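サイト内を検索　キーワードを入力　検索

Eluvicoの見学会に行ってきた――ロボットに教える側の人間は、けっこう腕が疲れる
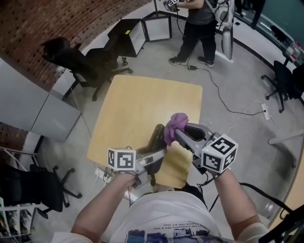 丸角の木のテーブルで作業中。右のグリッパーがつかんでいるのは紫の布、向こう側にもグリッパーを持つ人がいます。

三月のうちに一度くらいは社外の空気を吸ってこい、と上司に言われ、吸いに行った先が地下鉄の換気口の真横にあるビルだった。Eluvicoという会社で、布を扱うロボットを作っている。うちはリネンサプライの会社で、毎日タオルとシーツと枕カバーを畳んでいる。畳む機械もあるが、機械に入れる前に人が角をつまんで広げてやらなければならず、この「角をつまむ」ところが昔から一歩も進歩していない。見学会の案内には「柔らかいものをつかむ技術の現場をご覧いただけます」とあった。うちの倉庫も柔らかいものをつかむ現場なのだが、見学の申し込みが来たことは一度もない。

集合は午後一時半。ビルの名前はTrajkovskiビルといって、受付でこれを発音させられるのが最初の関門である。私は「ト、トラ……」まで言ったところで入館証を渡された。前の人も同じところで渡されていたので、そういう仕組みらしい。

最初の三十分は会議室で説明を聞いた。スライドの一枚目は地球の写真で、二枚目は人口のグラフだった。この手の説明会でこの二枚を見なかった年はない。三枚目でようやくロボットが出てきた。Rornisという双腕の機体で、白くて肩幅が広く、首から上がない。社内では愛称もあるそうだが、教えてもらえなかった。たぶん首に関係のある愛称だと思う。

ロボットに作業をさせるには、まず人がやって見せたデータを大量に集める。そこまでは私もニュースで読んで知っていた。知らなかったのは、見せ方がいくつもあって、しかもそれぞれに派閥のようなものがあることだ。

ひとつは遠隔操作。離れた席に座った人が手元の小さな腕を動かすと、本物の腕がそのとおりに動く。Eluvicoではこの操縦席をBrakicoと呼んでいて、見学会の目玉もこれだった。もうひとつはロボット本体を使わないやり方で、人がロボットの「手」の部分だけを両手に持ち、机の上の仕事を自分でやってしまう。グリッパーに付いた白黒模様の立方体を手がかりに、手がどこにあってどちらを向いているかを記録しておき、あとでロボットに渡す。

説明を聞いた時点では、後者はずいぶん地味だと思った。見学者の列も、説明が終わるなりそろってBrakicoのほうへ流れていった。私も流れた。

Brakicoの体験は一人三分。並んでいる間に前の人たちの操縦を見ていたのだが、積み木をひとつ箱に入れるという、二歳児なら飽きる課題に、大の大人が次々と敗退していく。つかんだと思うと手前を通過している。奥行きがわからないのだ。ある人は箱のほうを押して机の端まで運んでしまい、係の人に「箱は動かさなくて大丈夫です」と言われていた。たいへん丁寧な言い方だった。

私の番が来た。自慢ではないが、私は入社してから枕カバーを畳む係を何年もやっている。手先には少々自信がある。結果から言うと、積み木には触った。触って、倒した。次に持ち上げようとして、机を上から押した。Rornisの肩のあたりから小さく警告音が鳴り、腕が止まった。係の人は「よくあります」と言って画面を二回ほど叩き、私の三分はそこで終わった。警告音で止まっていた時間は返してもらえなかった。

気落ちしたまま廊下を戻ると、手持ちグリッパーのほうの部屋が開いていた。赤いレンガの壁に、床は打ちっぱなしのような灰色。真ん中に明るい色の木のテーブルがあって、ちょうど布の作業をしているところだった。壁ぎわに黒い事務椅子が並んでいるのに、作業をする人は座らない。座ると腕の高さが変わってデータがばらけるのだそうだ。あの椅子は休憩用ですかと尋ねると、「休憩のときは廊下に出ます」という返事だった。では何用なのかは聞きそびれた。

作業を見ていると、なるほど、布の扱いが私の知っているものに近い。くしゃっとした布のどこをつまめば広がるかを、目で探して、片方でつまんで、少し持ち上げて、垂れた先をもう片方で拾う。うちの現場で新人に教えるときと同じ順番である。違うのは、指が五本ずつあるはずの人が、わざわざあごが開いたり閉じたりするだけの道具で同じことをしている点で、見ているこちらの指がむずむずしてくる。

そして遅い。うちの速い人なら三枚は終わっている間に、一枚の角を探している。見学者の一人が「もっと速くできませんか」と聞いた。できるけれども、速くやるとロボットも速くやろうとして落とす、とのことだった。見本が慌てていると、教わるほうも慌てる。うちの新人研修の担当者に聞かせてやりたいが、担当者は私である。

体験させてもらえるかと聞いたら、あっさり持たせてくれた。こちらは列がなく、三分の制限もない。人気がないというのはありがたいことだ。

持ってみた感想を正直に書くと、重い。片手だけならなんということはないのに、両手に持って肘を浮かせていると、一分でもう下ろしたくなる。ケーブルもある。腕をひねると後ろから軽く引っぱられて、散歩に飽きた犬を二匹連れているような感じがする。足元にも電源のコードが這っているので、布に集中しすぎて踏まないようにと注意された。注意されたそばから踏んだ。

ただ、できるのである。Brakicoではあれほど遠かった奥行きが、自分の手の先に道具が付いているだけだから普通にわかる。ハンドタオルの角をつまんで、持ち上げて、反対の角をもう一方で拾って、半分に折るところまで行った。折り目は斜めで、うちの検品なら差し戻しになる出来だったが、係の人は「いいデータですね」と言った。お世辞の言い方としては新しい。

調子に乗って二枚目をやったら、今度は「録れていません」と言われた。私が前かがみになりすぎて、目印の立方体がカメラから隠れていたらしい。頭をどけてください、と言われた。自分の仕事を自分の頭が邪魔しているという指摘には、職場でも心当たりがある。

ホワイトボードに成績表のようなものが書いてあったので、それも教えてもらった。タオルを広げて畳む作業で、この冬に録ったのが1386本。そのうち302本は使わないことにした。理由は、目印が隠れた、途中で布を落とした、始める前の机に前の布が残っていた、など。くしゃみというのもあった。くしゃみをすると両手が同時に跳ねるので、残しておくとロボットが理由もなく跳ねるおそれがある。花粉の季節の分が心配になる。

落とした回は全部捨てるのかというと、そうでもないらしい。落として、拾い直して、最後まで畳めた回はむしろ取っておく。落とさない見本ばかり見せていると、落としたときに何をしたらいいかわからずに固まるのだという。ここは少し感心してしまい、メモ帳に線を引いた。あとで見たら、線を引いた場所がひとつ上の行で、「お手洗いは階段横」に二重線がついていた。

最後に、集めたデータで動くRornisの実演があった。首のない白い機体がタオルの山に両手を伸ばす。見学者が全員黙る。つまむ、持ち上げる、垂れた先を探す。探す。まだ探す。いったん置いて、つまむ場所を変える。この置き直すところで部屋の何人かが「おお」と声を出した。畳むことそのものより、あきらめて置いたことのほうに感動したのだと思う。私も出した。

一枚目はきれいに畳めた。二枚目は、ほぼ畳めた。三枚目は二枚いっぺんにつまんでしまい、二枚を一枚と信じて最後まで丁寧に畳んだ。これはうちの現場でも起きる。乾燥機から出したては静電気で貼りつくので、ベテランでもやる。そのことを質疑の時間に言ったら、向こうの人が急に前のめりになって、どのくらいの頻度か、素材は何か、気づくのはどの時点かと、質問がこちらに飛んできた。気がついたら私が一番長くしゃべっていた。見学に来たのか見学されに来たのか、途中からよくわからない。

うちに導入できるかという話も一応聞いた。うちの小さいほうの工場でもタオルは一時間に500枚ほど出る。その数字を言ったところ、部屋が静かになった。今の速さだとですね、と係の人が電卓を出しかけて、しまった。しまったところに誠意を感じた。しばらくは、うちの従業員の腕とEluvicoの従業員の腕が、それぞれ別のビルで疲れ続けることになりそうだ。

お土産はロゴ入りのハンドタオルだった。帰りの電車で広げてみると、折り目がやや斜めについている。誰が畳んだものかは書いていなかった。

これから行く人向けに、いくつか書いておく。

・Brakicoの体験は早く並んだほうがいい。説明が終わってからだと四十分待ちになる。説明の最後の三枚はあきらめて後ろの席に座ること。
・手持ちのほうは待たずにできる。袖が広い服だと目印にかぶさるので、当日は腕まくりをさせられた。
・体験のあと一時間ほど、鞄を持つ手がふるえる。缶コーヒーは開けてもらうか、最初からペットボトルにする。
・質疑では現場の失敗談が喜ばれる。成功談はあまり聞かれなかった。
・ビルの名前は途中まで言えれば入れる。

翌日、職場で報告書を書いた。上司の質問はひとつだけで、「それで、角はつまめるのか」だった。つまめます、時間をかければ、と答えたら、じゃあお前と同じだなと言われた。次回の見学会は秋の予定で、今度は靴下の組み合わせをやるそうだ。申し込みはもう済ませてある。

お問い合わせ｜リンクについて｜本サイトの文章・写真の無断転載はご遠慮ください｜ページの先頭へ戻る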